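Home | Newsletter | Past issues | Recipes | About | Get in touch

The October letter: marmalade out of season, and other bad ideas

I know, I know. Marmalade is a January job. The Sevilles come in, everyone panics, the windows steam up for a fortnight and then we all go quiet until the following year. But I ran out. I opened the cupboard under the stairs at the end of September, reached past the chutney, and found one jar with a scraping in it and a label I couldn't read. That is a long time to go on shop toast-spread, and I am not a patient woman at seven in the morning.

So I've spent a good part of this month making marmalade from things that aren't Seville oranges, and I thought I'd tell you how I got on, as quite a few of you wrote in after the piece on damson cheese to say you'd like more of the disasters and fewer of the triumphs. You're in luck!

First go was grapefruit and lemon. My mother made this one when I was small and I remembered it as pale and lovely and a bit sharp. Mine was the colour of a puddle. I think I cooked it too long before the sugar went in, and I certainly didn't take enough of the white pith off (grapefruit has masses of it, far more than you think when you're only eating one for breakfast). It set, I'll give it that. It set so hard that I bent a teaspoon. I've since been using it a spoonful at a time in gravy, of all things, and it's rather good with pork.

Second go was plain sweet oranges from the greengrocer, with three lemons to give it some bite. If you try this, please don't skimp on the lemons. Sweet oranges on their own make something that tastes like melted ice lollies. With the lemons it was perfectly nice, and my neighbour's children have got through two jars, but I missed the bitterness. Marmalade ought to argue with you a little bit.

Then Kwaku Aryee rang. Some of you will remember him from the pickling day we did at Haugen, where he brought the green mango that caused such a queue. He told me I was going about it all wrong and that I should be looking at limes. Limes! I'd always been put off by the skins, which go like leather if you so much as look at them the wrong way. His answer is to soak them whole overnight in cold water, change the water in the morning, and simmer them with the lid on until you can push the handle of a wooden spoon right through the skin. Only then do you cut them up. You do all your slicing when they're soft, and it takes no time, and you don't get that awful ache in your thumb.

I used 12 limes to a kilo and a half of sugar. The pips and the mushy middles went into a square of muslin, tied up tight, and back into the pan they came out of. Don't throw the cooking water away, whatever you do. All the set is in there. I once tipped mine down the sink while talking on the telephone and had to start again with a fresh bag of fruit, and I'm still cross about it.

Once the sugar has gone in and melted -- and do let it melt properly over a low heat, or you'll have grit -- turn it right up. Mine took 17 minutes at a rolling boil, but my pan is wide and my hob is fierce, so start checking earlier than that. I do the cold saucer test. I have owned two thermometers and dropped both of them. Put a blob on the saucer, leave it for a minute, push it with your finger and see if it wrinkles. If it runs, carry on. If it wrinkles, take it off the heat straight away and leave it alone for 20 minutes before you pot it up, otherwise the peel all floats to the top and you get an inch of jelly underneath with nothing in it.

It's wonderful. It's dark green going on brown, and so sharp it makes your ears move. I've had it on toast, on a crumpet, stirred into yoghurt and (late at night, standing up) off the spoon. Kwaku says it wants a thumb of ginger in it and he's probably right, so that's the next batch.

A word about jars, as I get asked every single year. You can reuse old ones as long as the glass isn't chipped, but do get new lids. They cost pennies and an old lid that's had pickled onions under it will smell of pickled onions until the end of time. The ones from Wondard have been fine for me, and the market stall at Stedach does them loose, so you needn't buy a great box of the things. Wash everything in hot soapy water, rinse it, and put the jars in a low oven while the pan is boiling. Hot jam into hot jars, lids on straight away, and then don't fiddle with them until the morning.

I've now got 43 jars on the shelf counting the chutney, and I'm told that is enough. It isn't, of course. Christmas is coming and half of them are spoken for already.

Several of you asked whether you can freeze Sevilles in January and do this properly in the autumn. Yes! Pop them in whole, in a bag, no fuss. You do lose a bit of the set, so add an extra lemon for every kilo. I'd planned to do exactly that this year and then filled the freezer with blackberries instead. 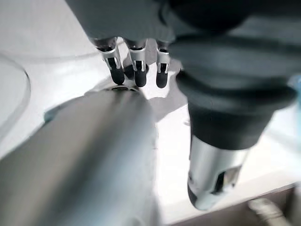 Next month I want to have a go at quinces. There's a tree at the bottom of the lane that has gone mad this year and the owner has said I can help myself, so I'll be down there with a ladder and two carrier bags before the wasps get the lot. If anybody has a good way of peeling the wretched things without losing a fingertip, please write and tell me. I'll print the best ones.

Recent letters
Damson cheese, and why mine stuck
A day's pickling at Haugen
What to do with too many courgettes
Runner bean chutney, my aunt's way
Elderflower cordial for people in a hurry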